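Ourania Stefanou
09/05/2020

Small desk tidy thread. My headphones have had no proper home since I moved to Grenddale in November, so I've been sorting that out.

Up to now they've lived wherever I dropped them, flat on the desk, usually under some post.
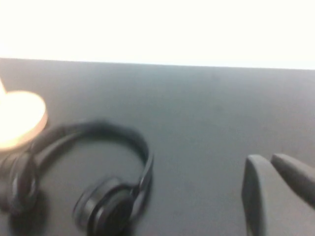 1 min read

Black headphones on a dark desk are easy to lose. I've put a mug down on the cable of an old pair more than once, and I leant on these last week — no harm done.

I looked at proper headphone stands and didn't like any of them. Then I remembered the mug tree. Pale wood, round base, four pegs, and I'd stopped using it for mugs because the handles on mine are too thick for it.

The band goes over the top of the post and the cups hang down either side. One sits a bit lower than the other. I've stopped straightening it.

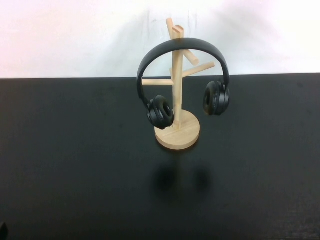 Tanau asks if the pegs dig into the band over time.

No idea yet. The band sits above most of them, so I'm not worried. I'll look again in 23 days, when I'm next due to dust — earbuds and the spare cable might go on the lower pegs before then.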